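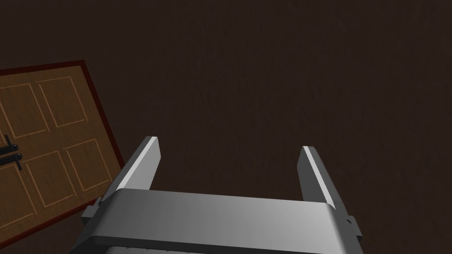
3장. 온라인 독서 모임 방 열기와 첫 회차 준비하기

모돈(Modon) 독서 모임 안내서를 여기까지 읽어 주셔서 고맙습니다. 2장에서 계정을 만들고 모임지기 권한까지 받으셨다면 이제 제일 즐거운 부분이 남았습니다. 함께 읽을 책을 올리고, 사람들을 부르고, 첫 회차의 시간표를 짜는 일이지요. 처음 해 보시는 분은 차 한 잔 옆에 두고 천천히 따라오시면 됩니다. 중간에 멈추셔도 입력한 내용은 임시 저장함에 그대로 남아 있어요.

시작하기 전에 준비할 것

모임지기 계정의 이메일 주소와 비밀번호
함께 읽을 글의 제목, 지은이, 옮긴이 이름
발췌문을 나눠 읽을 경우 출판사나 저작권자의 사용 허락 메일
모임 소개 글(세 문장이면 넉넉합니다)

3.1 모임 방 만들기

1. 모돈에 로그인한 뒤 왼쪽 메뉴에서 '내 모임'을 누릅니다.
2. '새 모임 방'을 누르고 모임 이름을 적습니다. 이름은 나중에도 바꿀 수 있으니 너무 오래 고민하지 마세요. 저희 첫 모임도 세 번이나 이름을 바꿨답니다.
3. '모임 성격'에서 소설, 시, 에세이, 희곡 가운데 하나를 고릅니다. 여러 갈래를 섞어 읽을 계획이라면 '혼합'을 고르시면 됩니다.
4. 소개 글을 붙여 넣고 '저장'을 누릅니다. 화면 위쪽에 초록색 확인 줄이 나타나면 방이 만들어진 것입니다.

참고: 소개 글에는 어떤 책을 읽는지와 더불어 어떤 분위기로 이야기하는지도 적어 주세요. 말수가 적은 분도 편히 앉아 있을 수 있는 모임인지, 토론이 뜨거운 모임인지 미리 알면 신청하는 분들의 마음이 한결 가벼워집니다.

3.2 읽을거리 올리기

1. 모임 방 안에서 '서가' 탭을 엽니다.
2. '작품 추가'를 누르고 서지 정보를 입력합니다. 번역 작품은 옮긴이 칸을 꼭 채워 주세요. 빈칸으로 두면 저장 단추가 눌리지 않습니다.
3. 발췌문 파일이 있으면 '읽기 자료'에 올립니다. 파일은 한 작품에 5개까지 올릴 수 있습니다.
4. 판본에 따라 쪽수가 다를 때는 '판본 맞춤'을 켜고 기준이 되는 판본을 하나 지정합니다. 예를 들어 기준 판본의 73쪽에서 1부가 끝난다면, '1부 끝'이라는 책갈피를 그 쪽에 달아 두시면 됩니다. 다른 판본을 가진 회원에게는 쪽수 대신 책갈피 이름이 보입니다.

주의: 책 한 권을 통째로 스캔한 파일은 올리지 마세요. 허락을 받은 발췌문이라도 사용 기간이 끝나면 '읽기 자료'에서 직접 내려야 합니다. 자동으로 지워지지 않습니다.

3.3 회원 초대하기

1. '회원' 탭에서 '초대 링크 만들기'를 누릅니다.
2. 링크의 유효 기간을 고릅니다. 처음에는 일주일을 권해 드립니다.
3. 만들어진 링크를 복사해 메일이나 메신저로 보냅니다.
4. 신청이 들어오면 이름 옆의 '맞이하기'를 눌러 승인합니다.

한 방에 들어올 수 있는 회원은 모두 242명이지만, 그만한 인원이 한꺼번에 이야기를 나누기는 어렵습니다. 인원이 많아지면 '작은 탁자' 기능으로 방을 나누어 보세요. 이 기능은 에산 모라디(Ehsan Moradi) 님이 시 낭독 모임을 꾸리시면서 보내 주신 의견으로 생겨났습니다. 처음에는 낭독 순서를 정하는 용도였는데, 지금은 소설 모임에서 훨씬 많이들 쓰고 계세요!

참고: 탁자마다 길잡이를 2명 두면 한 분이 갑자기 못 오시더라도 이야기가 끊기지 않습니다. 길잡이는 '회원' 탭에서 이름을 길게 누르면 지정할 수 있습니다.

3.4 첫 회차 시간표 짜기

1. '회차' 탭에서 '첫 회차 열기'를 누릅니다.
2. 시작 시각을 정합니다. 저녁 8시에 여는 모임이 가장 흔하지만, 아이를 재우고 들어오시는 분이 많다면 9시도 좋습니다.
3. '읽을 범위'에 책갈피를 연결합니다.
4. '질문 바구니'를 켭니다. 회원들이 읽다가 떠오른 질문을 미리 넣어 두는 곳입니다.
5. '알림 보내기'를 누르면 회원 모두에게 회차 안내가 갑니다.

시간표 서식이 막막하시면 '서식 불러오기'에서 '타헤리(Taheri)'를 골라 보세요. 인사와 근황, 소리 내어 읽기, 자유로운 이야기, 다음 범위 정하기 순서로 짜인 서식입니다. 긴 장편을 여러 달에 걸쳐 읽는다면 '트랄리도프(Tralidov)' 서식이 더 맞습니다. 회차마다 지난 줄거리를 되짚는 칸이 맨 앞에 붙어 있어서, 한두 번 빠진 분도 금세 따라오십니다.

주의: '알림 보내기'를 누른 뒤에 시작 시각을 고치면 새 알림이 자동으로 나가지 않습니다. 시각을 바꾸셨다면 꼭 한 번 더 눌러 주세요. 회원들이 예전 시각에 들어와 기다리는 일이 의외로 잦답니다.

3.5 잘되지 않을 때

초대 링크가 열리지 않는다고 하면: 유효 기간이 지났는지 '회원' 탭에서 확인하고 새 링크를 만들어 보내 주세요.

발췌문의 글자가 깨져 보이면: 파일을 PDF로 다시 저장해 올려 주세요. 행갈이가 중요한 시는 처음부터 PDF로 올리시는 편이 좋습니다.

질문 바구니가 보이지 않으면: 회차를 연 사람에게만 켜고 끄는 단추가 보입니다. 공동 모임지기라면 회차를 연 분께 부탁해 주세요.

그래도 풀리지 않는 문제는 도움말 게시판 '프롬게이트(Promgate)'에 남겨 주세요. 모임 방 이름과 사용하시는 기기를 함께 적어 주시면 케이반 쇼자에이(Keyvan Shojaei) 님이 확인하고 답을 드립니다. 질문 바구니에 모인 질문을 고르고 순서를 매기는 방법은 4장에서 이어집니다.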